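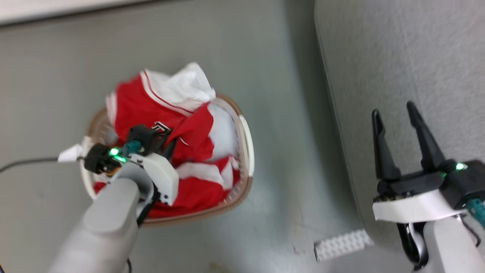
**FOR IMMEDIATE RELEASE**

2025-08-26

# Nistalwood netball club moves to a shared uniform pool for next season

The Nistalwood Netball Club will stop asking families to buy a full uniform each year. From the start of the November competition, every junior player will be issued a playing dress or a top and shorts from a shared pool, and will hand it back when the season ends.

The club has 100 registered juniors across 12 teams. Until now each family has bought its own kit, and players who grew mid-season often needed a second set. A survey of parents in the autumn found that uniform costs were the most common reason given for not signing up a second child.

"We had kids turning up to trials and then not coming back," said club president Chantelle Xaba. "When we rang to ask, it was the money for the gear. The fees they could manage, because those can be paid off. The uniform had to be paid for up front."

The pool has been set up with a grant of $3952 from the Rampersad Community Fund, which supports local sport in the district. The money has paid for new garments in the sizes the club was short of, name labels, and a secondhand washing machine for the clubrooms. The remainder of the stock has come from families donating uniforms their children have outgrown.

## How it will work

Uniforms will be handed out at the clubrooms on Mavine Road during the two weeks before round one. Each garment has a number sewn into the hem or waistband, and the number is recorded against the player's name. There is no hire charge. Families will pay a refundable deposit at registration, and anyone who would find the deposit difficult can ask the registrar to have it waived. They won't need to fill in a form or show any paperwork.

If a size no longer fits, players can swap it at training. Socks, shoes and undergarments are not part of the pool and still need to be bought.

Families will wash uniforms at home during the season. The club asks that they be washed cold, inside out, and dried in the shade. Bleach and fabric softener should not be used, and bibs should be washed separately with the patches fastened so they don't catch on other items. Stains that won't shift can be brought back to the uniform desk as they are.

At the end of the season everything returned will be washed again at the clubrooms, checked for wear and put away by size. Uniform coordinator Noel Maglaya said most repairs were small.

"It's hems and side seams, mainly," he said. "We've got people who can do those in ten minutes. Anything past fixing gets cut up for patches or goes in the rag bag."

## Supplier and design

The new garments were made by Stosex, which has supplied the club for nine seasons. The design has not changed, so older uniforms in good condition can be worn alongside the new ones. The club has agreed to keep the current design for at least the next three years.

Senior teams are not included for now. Senior players will vote at the annual general meeting in November on whether to join the pool the following year.

Jacobus Baloyi, whose two daughters play in the under-11s and under-13s, said he had bought three dresses last season. "One of them got worn four times," he said. "It's hanging in the cupboard with nothing wrong with it. That one's going in."

## Donations

The club is still looking for junior dresses in sizes 8 and 10, and shorts in all sizes. Items should be clean and can be dropped at the clubrooms during weeknight training. Older designs can't be used for matches but will be accepted for training wear.

Registration for the new season is open now through the club office. Families who have already registered and paid for a uniform will be contacted about a refund.

**Media contact**

Ntombi Radebe
Secretary, Nistalwood Netball Club
Clubrooms, Mavine Road, Nistalwood

Interviews with club officials and parents can be arranged through the secretary.

ENDS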